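Give burglary victims their property back sooner

Opinion
24/07/2026

When police in Dresstead recover stolen goods, most people assume the goods go home. Often they go to a locked room behind the station and stay there. The case may end in a plea, or it may never be charged at all. The owner is left calling a number that is answered on weekday mornings.

The city's own property log, released in February, listed 161 items that had been identified, matched to an owner and not returned. The average hold was 198 days. These were not guns or drugs. They were bicycles, tools, tablets, kitchen goods, a sewing machine and a set of work boots. I don't know how a pair of work boots helps a prosecutor after half a year, but I do know what it costs a roofer to replace them.

I had a break-in at my own place on Palomino Street a few years ago. The officers were polite and they found most of what was taken within the week. I got it back the following winter. By then I had bought a second drill and a second radio, and insurance had paid for neither, as my deductible was higher than the loss.

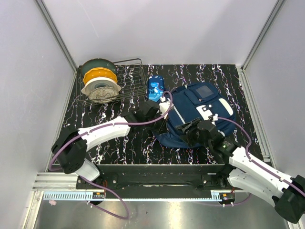

The trouble starts with how recovered goods are written up. Dresstead's log uses short entries, and plenty of them say things like "electronics, misc." or "household, box of." Nobody can claim a box of household. Ordinary things are easy to tell apart if the person filling in the form takes one more minute. A yellow plate with a scalloped, wavy rim should go down as that, and the speckled beige-and-gray one in front as that, and an owner would know either of them from a single line of text. "Dishes (4)" tells the owner nothing and leaves the clerk to sort it out over the phone.

The city paid for software that was supposed to fix this. Grarkora, the company that supplies the evidence system, built in a description field and a place to attach pictures. Officers can skip both, and they do. The entry still goes through. A field that can be left blank at the end of a long shift will be left blank. The city should ask to have it made mandatory, and if there is a charge for that, it should pay it.

Prosecutors say they need the real item in case a defense lawyer challenges what was taken or what it was worth. Sometimes they do. If there may be fingerprints on a cash box, keep the cash box. But most property cases never reach a trial, and when value is the only question, a receipt and a good set of pictures will answer it.
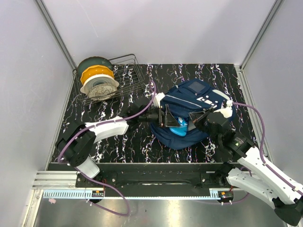 Nendport, the next city over, changed its practice two years ago. Recovered goods worth less than a set amount are photographed, the owner signs for them, and they leave the building within 11 days unless a prosecutor files a written objection. The pictures have to show enough to identify each thing. Stand four plates on edge in a wire rack and you can still pick out the dark green one at the back by its lighter rim, but you would want each plate shown by itself too, front and back, with any chips or maker's marks. That is a few minutes of work. It replaces months of storage and several phone calls.

I asked the Nendport clerk's office whether cases had fallen apart over it. They told me they were not aware of one. That is only what one office says, and I would like to see it checked by someone outside. Still, it is more than Dresstead has offered in defense of the way it does things now.

There is also the matter of the fee. Dresstead charges owners $100 if goods are left more than a month after a release letter goes out. The letter is mailed to the address on the report. People who have been burgled sometimes move. Some of them moved on account of the burglary. They find out about the letter and the fee on the same day.

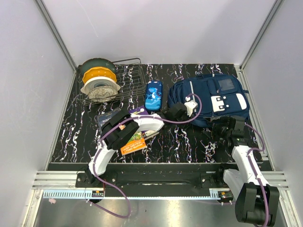 A fair rule would treat cheap things and expensive things alike up to the point of release. The log's shortest holds are for cars and jewelry, where owners have lawyers or insurers to push for them. The longest are for things with little resale value. A blue case printed with a cartoon would bring next to nothing at a pawn shop, and if it belonged to a ten-year-old it might be the only item on the list the household asked about. The department does not need to weigh that. It needs a date on the calendar by which things go back.

The council takes up the police budget next month, and storage is in it again. The request is for more shelving and a second rented unit. I would vote no on the second unit until the log has been cleared of everything already matched to an owner. I would drop the fee entirely. And I would have the department call people, on the phone, before it mails anything.

If you have had property recovered in Dresstead and have not seen it since, ask for the log entry in writing. You are entitled to it. Bring your report number and a description that is better than theirs.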